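4.2 Who dips their headlights, and when

I should say up front that I went into this part of the study expecting a dull answer. I drive the valley road between Urero and Flirnudthorpe most weeks of the year, and I had my own theory (trucks are good at dipping, everybody else is terrible) which I was rather fond of. It didn't survive the first batch of diaries!

We asked 82 drivers to keep a small paper diary for one month, starting on September 30, 2024. Every time they met an oncoming car on an unlit stretch they were supposed to note, once safely parked, whether they dipped first, dipped second, or forgot. Intan Oei wrote the diary pages and did a much better job than I would have. My first draft had 24 questions on it and hers had five. People filled hers in.

The thing that jumped out was how much the bends matter. On the long straight past Pindness, drivers said they dipped early and thought about it. They could see the other car coming for ages and had time to feel polite, or annoyed, or both. On the bends it was a different story, and the words people used changed too. They wrote "caught out" and "too late" and, in one diary, just a row of exclamation marks. Nearly everyone who said they forgot was writing about a bend.

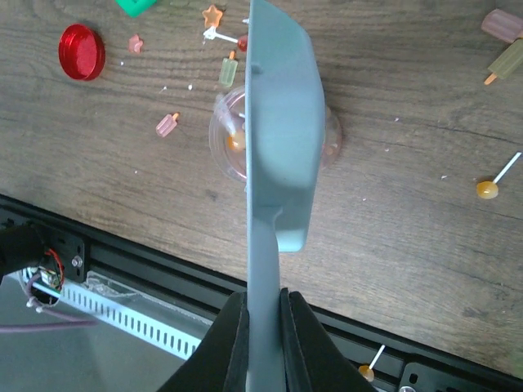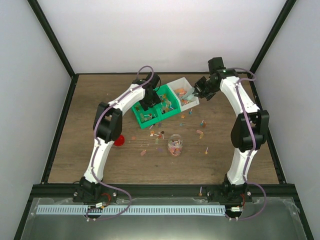

Figure 4. Scoop with a round clear container beneath it (first image); two arms on the front rail, the left one reaching into a green bin of sweets (second image).

Age did less than I thought it would. Older drivers complained more about glare, and they complained at greater length, but they weren't any quicker or slower to dip by their own account. Tiredness seemed to do more. The late entries are shorter and grumpier, and quite a few drivers admitted to leaving their lights up on purpose after somebody had done it to them. I have done this myself and am not proud of it.

Then there are the cars that dip on their own. Drivers with automatic lights mostly loved them, though several said they had stopped paying attention to the switch and got confused when they borrowed an older car. I'd like to follow this up with a bigger group, 1000 drivers if we can get the money, and with the diary moved onto Simon so that I don't have to read any more handwriting.

A word of caution about all of this. People are kind to themselves in diaries. A driver who didn't notice the other car's lights until it had gone by may not have written anything down, and we have no way of putting those meetings back in. Intan thinks the bend entries are the ones to trust most, as people had little to gain by making them up, and I agree with her. The roadside counts in Section 4.3 go some way toward checking the rest.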